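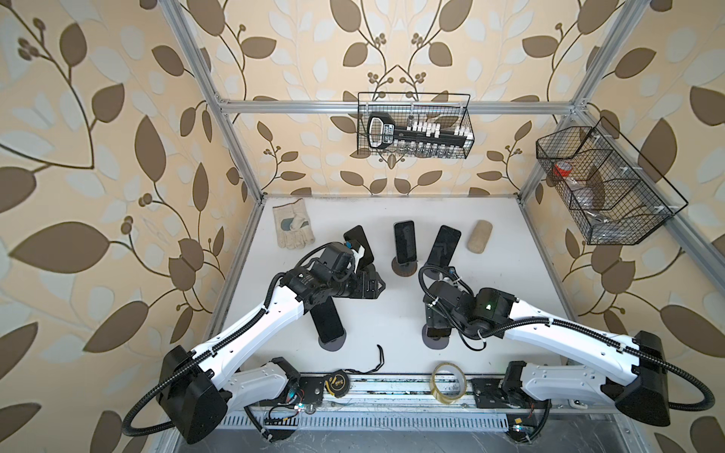 1/ Moving out of an Ogunleye Residences apartment: notice, inspection and deposits

Ogunleye Residences has updated its move-out rules for tenants whose leases end in June. The new rules apply to all units at Punia Court and Rida House. Leases at Maneo Place follow their own schedule, which is posted in the lobby there.

2/ Written notice is required 90 days before the lease ends. Tenants who have already given notice by phone are asked to confirm it in writing. Please include the unit number, the names of all adults on the lease and a mailing address for the deposit check.

3/ Inspections are booked through the leasing office. Garba Akinola schedules visits for Punia Court, and Ngozi Nnaji schedules visits for Rida House. Tenants may be present and may bring one other person. A visit can be moved once at no charge, 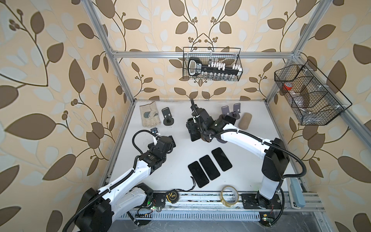

provided the office hears from the tenant at least three business days ahead. After that, the next open time will be assigned. Keys, mailbox keys and parking tags are to be returned at the inspection.

4/ The standard deposit of $300 is returned in full when the unit is left in fair condition and no rent is owed. Any amount held back will be listed line by line in a letter to the tenant. Personal items left behind are stored for four weeks.

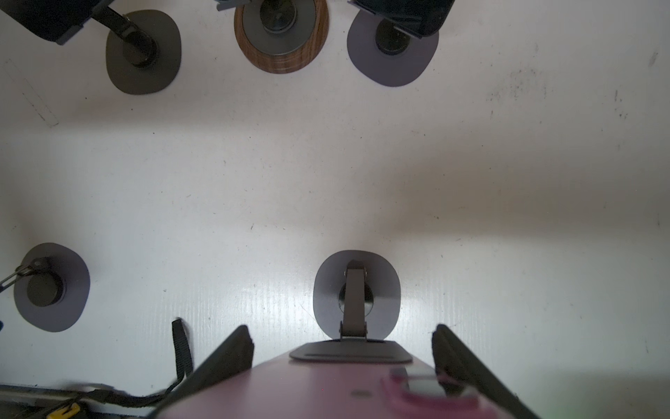 5/ Cleaning charges have been the most common cause of disputes, and the wording has been revised. Tenants are expected to sweep, wipe counters, empty the refrigerator and remove all trash. Ordinary wear is not charged. On a white floor, small dark specks, gray smudges and a faint scuff line like those shown count as ordinary wear. Burns, deep cuts and missing flooring do not, and will be billed at the cost of repair.

6/ A tenant who disagrees with a charge may ask for a review. Requests go to Ifeoma Okeke, Tenant Relations, and should include a copy of the inspection sheet. A second staff member will look at the file before a decision is sent.

7/ Printed copies of the rules are available at both front desks. Large-print copies may be requested from Damilola Danladi at the leasing office.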